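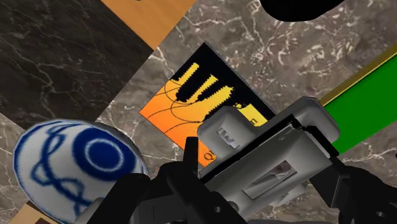 Fermont, stone bench, 2026-10-08

Sealer trials, light marble, third set. Carries on from the September pages. Same slab offcuts, honed face, edges taped.

The Montecinos counter is still drawn as two marbles with a strip of wood between them: near-black with thin white and gray veins on one side, light grey-brown on the other, orange-tan wood in the joint. The dark stone is settled. All work below is on the light one.

Coupons: 17 cut, two rejected for open fissures, one kept untreated. Remaining 14 split evenly between Dinia (solvent-borne) and Flistel (water-borne). Washed with neutral soap, rinsed with deionized water, dried at 60 C overnight, cooled in the desiccator before weighing. Balance checked with the 200 g weight before and after. No drift.

Application by lint-free pad, two coats, 3 hours between coats. Excess wiped at ten minutes. The Dinia sheet allows up to fifteen, but on the second set anything past twelve left a tacky film in the low spots and Negin had to take it off with acetone.

Cure 5 days at room conditions. Hygrometer on the shelf read between 41 and 48 percent the whole time.

Water uptake, 24 h immersion, mass gain as percent of dry mass:

Untreated: 0.21
Dinia, mean of seven: 0.06
Flistel, mean of seven: 0.09

Spread on Flistel is wider than I like. Coupon 1019 came in at 0.15 and pulls the mean up by itself. Without it the other six average 0.08. I looked at it under the loupe and found a hairline running in from the sawn edge, under the tape. Leaving it in the table and marking it. It should have gone out with the other two fissured ones at the start.

Stain test: coffee, red wine, olive oil, lemon juice. One drop each under a watch glass, 4 h, then blot and wipe with damp cloth. Rated 0 (no mark) to 4 (dark, sharp edge).

Coffee: Dinia 0, Flistel 1, untreated 3
Wine: Dinia 1, Flistel 1, untreated 4
Oil: Dinia 1, Flistel 2, untreated 4
Lemon: etch on all, not rated

Neither product does anything for acid, as expected. Etch depth feels the same under a fingernail on treated and untreated. If the client asks, the answer is a cutting board or a different stone. Olga to put that in writing before the deposit is invoiced, with one of the etched coupons in the envelope.

Color shift: Dinia darkens the stone slightly. Measured before and after on three coupons with the handheld meter, delta E 1.9, 2.2, 1.7. Flistel 0.6, 0.8, 0.6. The Dinia shift is visible side by side with the untreated piece in daylight and hard to see under the bench lamp. Would matter if the backsplash is left unsealed next to a sealed counter.

Joint at the wood strip. Ran one mock joint per product, strip pre-finished with two coats of hard oil, then stone sealed up to a tape line. Dinia crept under the tape and softened the oil finish over a band 2 mm wide. Flistel did not creep but left a white haze along the tape, removed with a damp cloth and some rubbing. Order of work to be reversed on the next mock-up: seal stone first, full cure, then fit and oil the wood. Joint filler still open. The gray silicone from the sample box printed oil into the stone within two days and is off the list.

Negin Nazari reran the weighing on four coupons blind this afternoon. All within 0.01 percent of my numbers. Her sheet is clipped behind this page.

Corrections to September: page 2, second table, the columns for oil and wine are swapped. Page 4, cure time should read 5 days, not hours.

Open:
– heat test, hot pan base on a sealed coupon, both products
– repeat Flistel with three coats on fresh coupons
– second bottle of Dinia, check lot number against the first
– ask Olga Lucero whether the backsplash is in the order or a later phase
– blade on the small saw is chipping the exit edge, dress or replace before more coupons are cut

Coupons back in the rack, numbered side out. Untreated one is in the left slot with the red tape.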